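**Pre-run check, cube stacking cell, Studdale bench**
Wednesday, March 22, 2023. Filled in by Rainer Gerlach

Software first, then the table. Stop at the first fail.

- [x] Planner build matches the tag in the run sheet. *New Prekgate build, and the paths are so much smoother!*
- [x] Speed cap set to 20 percent for the first pass, 50 after that. *Cap survives a restart now. Very happy about this one.*
- [x] Software stop tested from the keyboard and from the script. *Both good.*
- [x] Workspace limits loaded, floor height above the cloth. *Check this again if anyone re-drapes the table. The planner treats it as flat and it has ripples toward the arm.*
- [ ] Watchdog trips on a lost camera feed. *Trips, but the log line is missing. Ticket 29, open.*
- [x] Color detector finds red and blue, no extra hits. *The stains on the cloth used to give us a ghost cube at the old threshold. Raised it to 80 and the ghosts are gone!*
- [x] Gripper opens on command and reports open.
- [x] Cables to the right of the arm outside the planned sweep. *I'd love to have them as a keep-out box in the planner by April.*
- [x] Start pose: fingers open and above the cloth, red cube nearer the arm, blue nearer the front edge, clear space between them.

Cleared for slow runs only until 29 is closed. Start pose for the Rinaldi task: 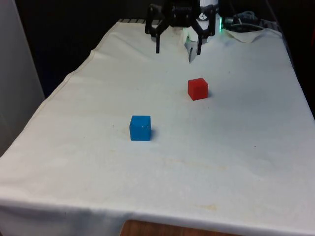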